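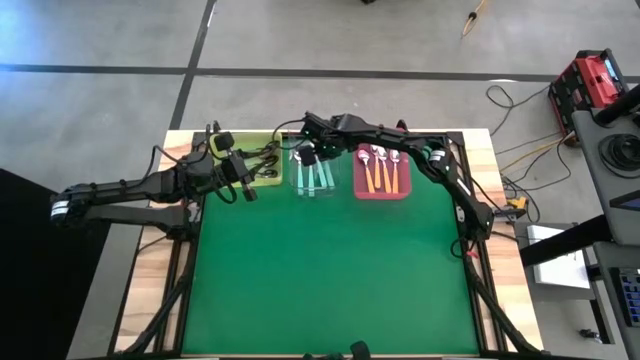

Strebel 802 Property Locker

Steel locker for inmate property at county jails and courthouse holding areas. Each unit has 3 compartments with separate keyed locks - a master key is sold separately. Ships assembled from our Tevstead warehouse.

Price: $1,880
With sloped top: $2,146

Bolts to floor or wall. Anchors not included.

Agency purchase orders accepted. For quotes on larger orders, contact Pallavi Bhatt at the Odthorpe office.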